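Home | Columns | Ask the Trades | Archive | Newsletter

Stop Buying Windows and Go Look at Your Attic Door
July – by the Drafty House columnist
64 comments | 248 shares

I have an opinion that makes me unpopular at cookouts, and it's that most people who replace their windows to save on heating have spent their money in the wrong order. I say this as somebody who did exactly that. I stood in my own living room one January with brand new glass on three sides of me and felt a cold breeze go up my pant leg.

The windows were fine, by the way. They still are. They open like a dream and I don't have to prop the kitchen one with a paint stirrer anymore. But the salesman talked for two hours about gas fills and coatings, and I nodded along, and in all that time neither of us once looked up at the ceiling in the hall, where there was a plywood hatch sitting in its frame with a gap I could have slid a magazine through.

Air sealing is the dull cousin of the home energy world. There's no showroom for it. You can't walk a neighbor over and say "look at my caulk" (I have tried, and she was very polite). It's foam in a can, strips of gasket, a tube of something sticky, and an afternoon on your knees in a crawl space wondering what that smell is. And it does more for comfort than nearly anything else I've paid for in this house. 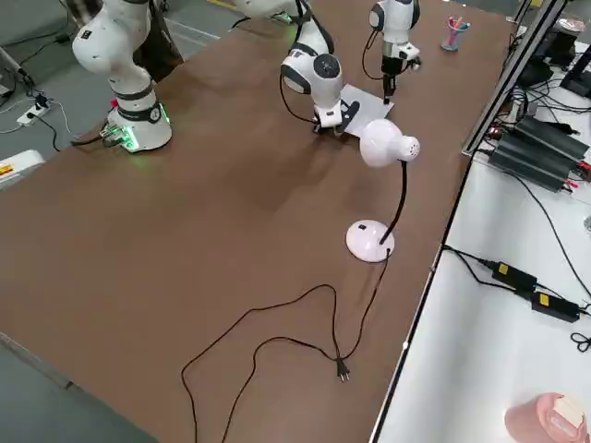
I got a quote from one outfit, Sullero, for the whole works: new attic insulation, wall injection, a vapor barrier, and a heat pump at the end of it. It was a handsome quote, spiral bound. Air sealing was on page five as an optional extra. Optional! That's like selling somebody a winter coat and offering the zipper separately. If you pile a foot of fluffy stuff on top of a ceiling full of holes, the warm air just wanders up through the fluff and says goodbye. You get some benefit, sure, and the house is better than it was, but you've paid full price for it.

I ended up with a smaller company, Jollden, and what sold me was that they wanted to test before they'd give me a price. They put a big fan in the front door, sucked air out of the house, and let me walk around with my hand out feeling for leaks. If you ever get the chance to do this, do it. It's the most fun I've had in my own basement. There was air coming out of the light switch by the stairs. There was air coming out from behind the bathtub! The rim joist, down where the house sits on the foundation, was practically whistling.

The bill for the test and the sealing came to $3,451, and I'm not going to pretend that's pocket change. It was less than a third of what I'd paid for the windows, though, and I noticed the difference the first night the temperature dropped. The upstairs bedroom stopped being the room where guests asked for a second blanket. The furnace still came on, but it would run and then stop, where before it ran like a refrigerator with the door open.

Now, I know the argument on the other side, and I get it in the comments every time I write about this. A tight house is a stuffy house. Houses need to breathe. My grandfather used to say it and he built two of them. I'd push back a little. People need to breathe, and I'd like the air I breathe to come in through a vent I picked, with a filter on it, and not through a mouse hole behind the water heater. If you tighten a house up a lot you do need to think about ventilation, and if you've got a gas water heater or a fireplace you need somebody to check that it still drafts properly after the work. That part is serious. Any contractor who seals your house and doesn't mention it should be shown the driveway.

The other pushback is about resale. Buyers can see windows and they can't see a sealed top plate, and that's true. When we had an agent through a while back she wrote "newer windows" on her pad and never asked about anything above the ceiling. I think this is a failing in how we sell houses. We'll tell a buyer the brand of the dishwasher and say nothing about whether the place holds heat. I'd love to see a leakage number on every listing, right there next to the square footage, and let people compare. Cars have a sticker with the mileage on it. Why not a house?

Some of it is also that the trade is changing faster than the sales pitch. For all I know one day the pitch will catch up, and somebody will sell me the sealing first.

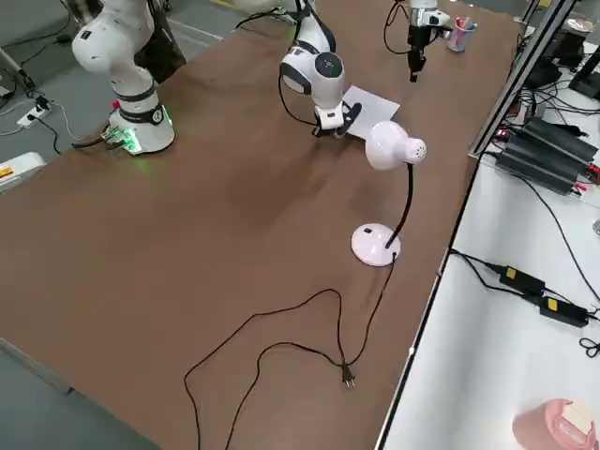

Two robot arms at a long brown table.

Until then it's knees and a headlamp. And a lot of this you can do yourself, which the spiral-bound people don't like to bring up. I did the attic hatch on my own with foil-faced board and weatherstripping from the hardware store, a brand called Malý that I'd never heard of, and it's held up for almost 2 winters. The foam gaskets behind the outlet covers took me one evening and a podcast. I made a mess of the spray foam around the dryer vent (wear gloves – the cheap kind are fine, just wear them), but it's a sealed mess.

What I'd leave to a crew is anything near a flue, anything with old wiring, and any attic where you can't see the joists well enough to know where to put your feet. My neighbor over on Irkeck Lane learned about that last one through his dining room ceiling.

So if you've got a window quote sitting on the counter right now, put a mug on it and leave it there for a week. Wait for a windy evening, wet the back of your hand, and go around the house. Try the hatch, the outlets on outside walls, the place where the pipes go in under the sink. If you find nothing, buy the windows with my blessing. I'd be curious to hear how many of you find nothing.

Share | Print | Next column | Back to top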